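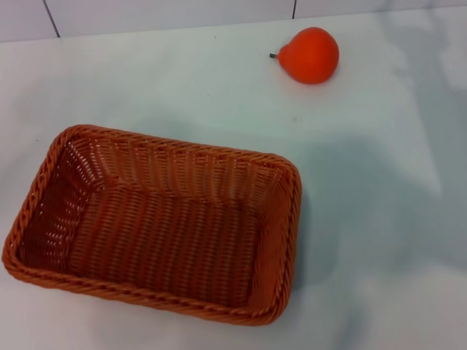

Woven basket and small orange pear on the white table

Palteson Community Garden Association
Minutes of the general meeting, 21 February 2020

Meeting opened at 7:05 pm in the Halvorsen Street hall. 30 members present, 6 apologies received. Minutes of the January meeting were accepted with one correction: the hose order was for the east beds, not the west.

Money
Balance at the end of January was $2,962. The water bill of $411 has been paid. Plot fees are still owed on four plots and reminders will go out with the next newsletter.

Water line
Skonine Plumbing looked at the leak by the back gate and recommends replacing the whole run to the second tap. Members asked for a second quote before deciding. Carried.

Orchard strip
Two pear trees on the Grarine Road side need hard pruning. Work to be done before bud break. Cuttings go to the chipper pile - not the compost bays, which are full.

Fall produce table
Agreed to hold it again, same hall, same hours. Baskets and bowls to be labeled with plot numbers this year, as several went home with the wrong people.

Other business
The shed padlock sticks in cold weather. A new one will be bought, up to $30. A request for a beehive was held over until the insurance company replies.

Meeting closed at 8:20 pm. Next meeting to be posted on the gate.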